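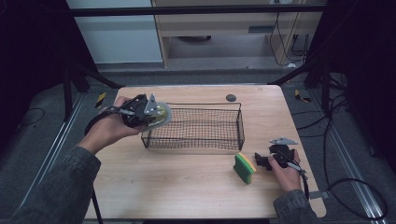 Light wood top, rounded corners, dark metal frame.

Refinishing a pale veneer table - oil or water-based?

uleo_pine
I want to redo a light table like this one. It's birch or maple veneer, I'm not sure which. The old finish is dull where people put their elbows. I was going to sand to 180 and put on Danish oil. Any reason not to?

gratedoor
Oil will turn it yellow. Maybe not the first month, but by July of next year you'll see it. Use a water-based matte and leave it alone.

Sulberg_Sam
Disagree. I oiled a birch desk years ago and it's a nice warm color. Water-based looks like plastic to me.

gratedoor
Warm is another word for yellow. If he likes it, fine, but he should know before he starts.
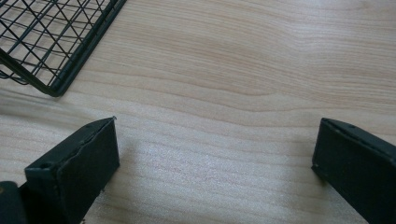
Bendik Westerberg
Moderator, Wood Finishes

Two separate questions here. Color first. Oil brings out the grain more, and on a veneer with wavy figure that can look good or blotchy. Test it on the underside before you decide.

The second one matters more. Don't start at 180 with a power sander. Veneer is thin and you will go through it at the edges, and a rounded corner is the first place it happens. Clean it with mineral spirits, let it dry, then scuff by hand with 220. If the old finish is sound you can stop there and recoat.

uleo_pine
Thanks. So no stripping at all?

Bendik Westerberg
Moderator, Wood Finishes

Only if it's flaking. Dull isn't flaking.

dalen22
I'd strip it anyway. Recoating over an unknown finish is how I got a sticky tabletop that never cured. Gel stripper, plastic scraper, go easy.

Sulberg_Sam
Same happened to my brother, but he put poly over wax. Clean it properly and it won't be a problem.

dalen22
Mine was clean.

gratedoor
What grit between coats? I've been using 500 and it seems too fine.

Sulberg_Sam
320 is plenty. Save the 2,000 for cars.

uleo_pine
Tried both on the underside. The oil is darker than I wanted, so I'm going with the water-based matte. First coat goes on this weekend.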